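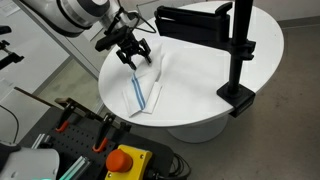
Geschirrtuch Stindwood 609
Halbleinen, Ware für Gastronomie und Großküche

Artikelnummer: 1695
Hersteller: Stindwood
Verkaufseinheit: Packung zu 3 Stück

Das Stindwood 609 ist ein glatt gewebtes Geschirr- und Gläsertuch aus Halbleinen. Die Kette besteht aus Baumwolle, der Schuss aus Leinen. Das Gewebe ist werkseitig vorgewaschen und nimmt ab dem ersten Einsatz Feuchtigkeit auf. Für poliertes Glas und Besteck ist die glatte Bindung vorteilhaft – Frottier- und Waffelware hinterlässt dort eher Flusen.

Technische Daten

Material: 55 % Leinen, 45 % Baumwolle
Bindung: Leinwandbindung
Format: 50 x 70 cm
Flächengewicht: 210 g/m²
Kanten: Längsseiten Webkante, Schmalseiten doppelt umgeschlagen und gesteppt
Aufhänger: 2, an gegenüberliegenden Ecken
Restkrumpf: max. 3 % in der Länge, max. 2 % in der Breite
Waschtemperatur: bis 95 °C

Pflege

Vor dem ersten Gebrauch bei 60 °C waschen. Weichspüler setzt die Saugfähigkeit herab und ist nicht zu verwenden. Chlorbleiche greift den Leinenanteil an; bei Flecken ein Vollwaschmittel auf Sauerstoffbasis einsetzen. Trocknergeeignet auf mittlerer Stufe. Die Tücher bügelfeucht entnehmen und bei hoher Temperatur mangeln. Übertrocknetes Leinen wird brüchig, vor allem entlang der Falzkanten – bei Lagerung in Stapeln die Faltung daher gelegentlich versetzen.

Ausführungen

1695-A: ohne Kennzeichnung
1695-B: mit eingewebtem Schriftzug, Mindestmenge auf Anfrage
1695-C: mit Wäschereietikett, patchbar bis 95 °C

Die Ausführungen A und C sind ab Lager lieferbar. Für Ausführung B gilt eine Lieferzeit von sechs Wochen nach Freigabe des Webmusters.

Passendes Zubehör

Wandhalter Dokus, Edelstahl, fünf Haken
Wäschesack Chan, 70 Liter, mit Kordelzug
Gläserbürste Zotatero, Ersatzkopf separat erhältlich

Hinweise zur Bestellung

Die Abgabe erfolgt nur in vollen Packungen. Gewaschene Tücher sind vom Umtausch ausgeschlossen. Abweichungen im Format bis 2 cm sind webtechnisch bedingt und kein Reklamationsgrund.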